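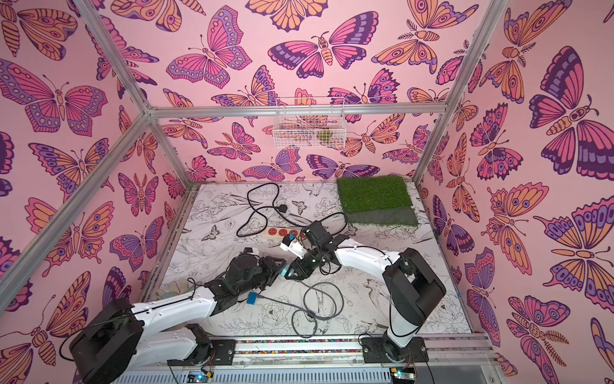
3. Charging and Loading Your Zislow Clip Player

I wrote this section after setting up more of these little players than I care to admit, so it follows the order I use at home. If you already did the unpacking steps in section 2, carry on from here. If you skipped them (I did, my first time!), go back just long enough to find the short cable, the one with the headphone-style plug. It looks like it belongs to something else and people toss it in a drawer.

3.1 Pick a spot

1. Clear a flat place near an outlet. A power strip on the floor works fine, and a patterned mat under it is fine too, though small screws and ear tips love to vanish into a busy print.

2. Lay the strip so you can reach every socket without stretching over a cord. I like mine at an angle.

3. Plug in your wall adapter. Any ordinary USB adapter will do, and so will a computer port, but the computer is slower if you're also copying songs.

Note: Bulky adapters like to hog the socket next door. Put the big one at the end of the strip and save yourself the puzzle.

Caution: Don't charge the player on a bed, under a pillow, or in a closed bag. It's tiny but it still needs air.

3.2 Connect the player

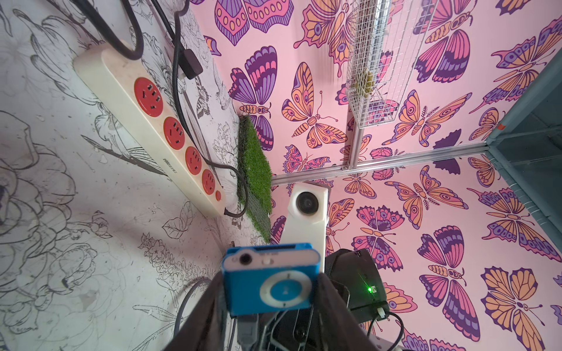

Charging starts with the player's switch off, and I'm strict about that one. If you leave it on, the player sometimes wakes up and starts the first song in the middle of everything, which is how I learned that mine had been loaded with nothing but polka. Hold it upright with the wheel facing you and look at the top edge. The round black hole at the left is the headphone jack, and the small white slide near the middle is the switch. On this model the jack does double duty, so the charging cable goes in the same hole as your headphones.

4. Push the plug straight in until it stops. Don't twist it. A half-seated plug is the cause of nearly every "my player is dead" message I get.

5. Connect the other end of the cable to the adapter.

6. Lay the player down and leave it for 45 minutes. That gets you through an afternoon of music. For a full charge, give it the whole evening.

Note: The clip on the back has a springy hinge. Please don't hang the player from its own cable by way of the clip — I've seen what that does to the jack.
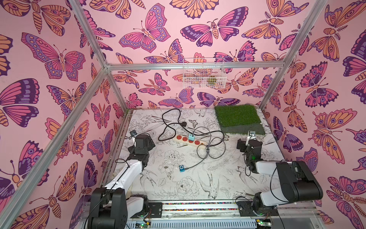 Can I leave the player plugged in overnight?

You can, and it won't hurt anything now and then. I wouldn't do it every night, though. The battery is small and it seems happier when it gets used and topped up in turn.

3.3 Load your music

7. Unplug the player from the adapter and plug it into your computer. Wait for it to show up as a drive called ZISLOW. On older computers this can take a minute, so go fill your coffee.

8. Open the drive and find the folder named Music. Drag your songs in there. Subfolders are okay, but the player ignores anything more than two folders deep.

9. Eject the drive before you pull the cable. Really eject it! I lost a whole set of piano lessons by yanking the cord.

The Zislow will hold 3,000 files in its list, assuming you have the space for them. I wouldn't go near that. With no screen, you're stuck clicking through in order or trusting shuffle, and I've found 282 songs to be a comfortable load for a long car trip.

If your tracks come from the Drarach converter, save them as plain MP3 first. The other setting makes files that copy over without complaint and then get skipped.

3.4 Tidy up the cables

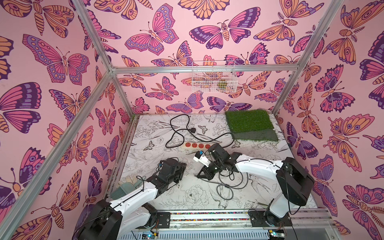
Power strip and black cord, with the turf square in the back-right corner.

10. Unplug the charging cable at the adapter end first, then at the player.

11. Coil each cord loosely, in circles as wide as your hand. Tight bends near the plug wear out the wire, and the short cable is a pain to replace. I ordered my last one in November from Hultar and got the wrong length twice.

12. Keep the short cable and the player together. A small mesh basket hung at eye level has worked better for me than any drawer.

Caution: If a cord feels hot or the plug has gone loose, stop using it. Tape is no fix.

Next up is section 4, where I go through the wheel and the center button, including the lock setting that makes everybody think they broke it.

Home | Guides | Players | Spare Parts | Contact | Back to Top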